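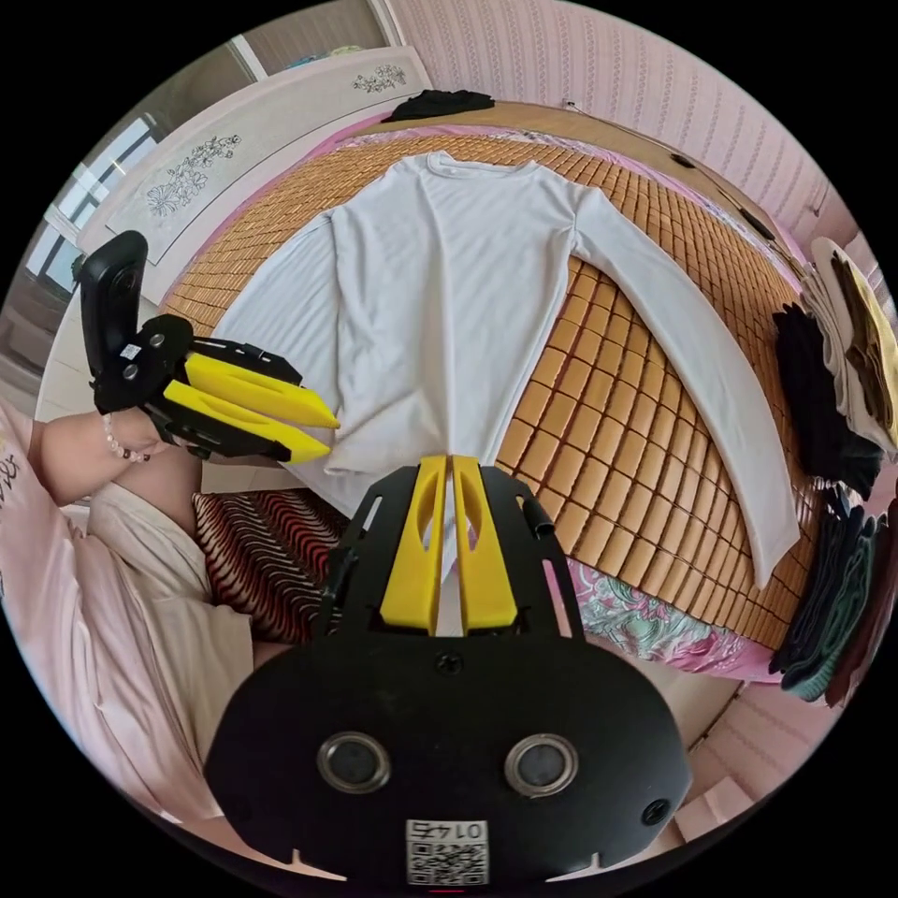 Step 4. Folding a long-sleeved top for the Vidmar drawer box

1. Lay the top face-up on the bed, neckline away from you. A firm mat underneath is lovely for this, if you happen to have one.
2. Bring one sleeve in close along the body, then the other, and take your time smoothing any creases down towards the hem.
3. Fold both sides to the middle, then fold up from the bottom.

Note: thick jumpers go in the larger Plemau box (see step 5).

Caution: please don't force the lid shut.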